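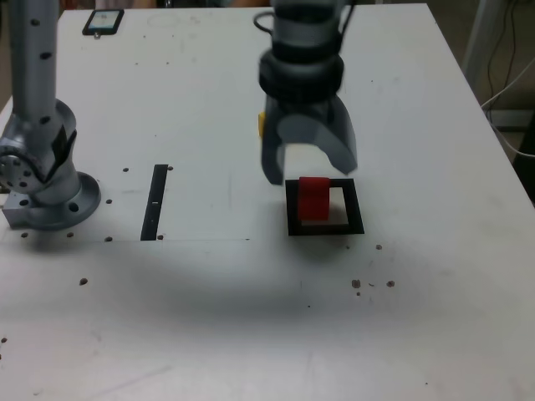
Attachment 1: Red block standing on end in the black square.

Irkadis Help Desk
Ticket 116
Subject: Wi-Fi drops out upstairs, comes back by itself, drops out again
Opened by: Charoen Yensuk, Thongsuk office
Handled by: Reece Cheetham
Opened: 28 May 2022
Status: Open (watching)

Charoen Yensuk wrote:

Hello team, hope you're all keeping well and staying out of the rain. I've put this off for a while as I kept thinking it would sort itself out, but it hasn't, so over to you.

The Wi-Fi upstairs at Thongsuk keeps dropping. The little fan symbol on my laptop stays full and cheerful the whole time, but nothing loads. Email stops, the shared calendar goes grey, and if I'm on a call I can see everybody's mouths moving for a second and then they freeze. Then it all comes back without me touching anything. Downstairs is mostly fine, though the front desk laptop did it once while I was standing there, so I don't think I'm imagining things.

We have the Asilel mesh kit you sent us in February, with one unit beside the modem and the other on the landing. Both lights are solid white. I have turned everything off and on again (twice, in the proper order, modem first) and it was lovely for the rest of that morning and then went straight back to its old tricks after lunch.

Things I've tried, in case it saves you asking: moved the landing unit off the filing cabinet and onto the windowsill, forgot the network on my laptop and joined it again, borrowed a different laptop, and sat on the stairs. The stairs made no difference, but they're quite comfortable with a cushion.

Thanks so much,
Charoen

Reece Cheetham replied:

Hi Charoen, thanks for such a thorough write-up, and for doing the restarts in the right order, you'd be surprised how much that helps me. Full signal with nothing loading usually points away from the radio side of things, so I'd leave the landing unit where it is for now. The windowsill is fine as long as it isn't cooking in the afternoon sun.

Could you do two things for me the next time it happens? First, jot down the time it stops and the time it comes back. Second, while it's stopped, open the network details on your laptop and copy out the lines called IP address and router. Just paste them here, they don't need to be tidy.

I've also had a look from this end. Both Asilel units have been up since your last restart and the line from your provider hasn't dropped once in that time, so I don't think it's worth ringing them yet. You'd only end up on hold.

Reece

Charoen Yensuk wrote:

Hi Reece, I've been a very good student and kept a list on the back of an envelope. It stopped at 10:05 and came back at 10:25, then stopped again at 1:40 and came back at 2:00. I hadn't noticed before that it was the same length both times.

When it's working, the address begins with 10 and so does the router. When it's stopped, both begin with 192.168. I was quite pleased with myself for spotting that, although I've no idea what it means. The borrowed laptop did the same thing, but at different times from mine, and it's never both of them at once unless we've been away and both come back from lunch together.

Kind regards, and thank you for being so patient,
Charoen

Reece Cheetham replied:

Charoen, you've pretty much cracked it! The Asilel kit only gives out addresses beginning with 10. Something else in the building is answering first some of the time and giving your laptop an address for a network that goes nowhere. The laptop holds on to that for 20 minutes, asks again, and if the Asilel unit answers first you're back in business. That's why it seems to heal itself.

Nine times out of ten the culprit is an old router that's still plugged in. Is there anything left over from before February? It may have another name on it, and it could be anywhere there's a network socket: under a desk, behind the printer, up high in a cupboard. Please follow every cable out of the grey switch box and tell me where each one ends up. No rush, and please don't climb on anything with wheels.

Reece

Charoen Yensuk wrote:

Found it! It was in the stationery cupboard, behind the envelopes, with its lights blinking away as happy as you like. The label says Gristberg on the front. I'd clean forgotten it was there, and I feel a bit silly as I was the one who asked for it to be kept "just in case" when the new kit went in.

I've unplugged the power and pulled the blue cable out of the back. I didn't pull out the other end, as it goes through the wall and I wasn't sure. Is it all right to leave it dangling?

Reece Cheetham replied:

Perfectly all right to leave it dangling, though a bit of tape with "do not plug in" on it would be kind to whoever comes across it next. Please don't feel silly, I have one of those in my own hall cupboard.

Now restart the laptops once each so they let go of any old address. After that I'd like you to carry on as normal and tell me how the day goes. I've put a watch on the network from my side for 60 hours, and it'll send me a note if another device starts giving out addresses.

Reece

Charoen Yensuk wrote:

A whole day of calls and not one frozen face. The calendar has stayed its proper colours too. Everyone upstairs says thank you, and there was talk of cake.

One small thing, and do tell me if it needs its own ticket: the printer on the landing now says it's offline. It was fine yesterday. I've switched it off and on.

Reece Cheetham replied:

Very glad about the calls. Keep the printer on this ticket, it's almost certainly part of the same story. My guess is it was set up by hand with one of the old 192.168 addresses and is now looking for a router that's been unplugged. On the printer screen, go to Network, then IP settings, and change Manual to Automatic. Give it a minute, then print the network page and send me the address at the top. I'll update the laptops from here once I have it.

Internal note (R. Cheetham): Second DHCP server removed by customer. Waiting on printer address. Ask about getting the Gristberg unit sent back with the next courier. Leave open until the watch finishes.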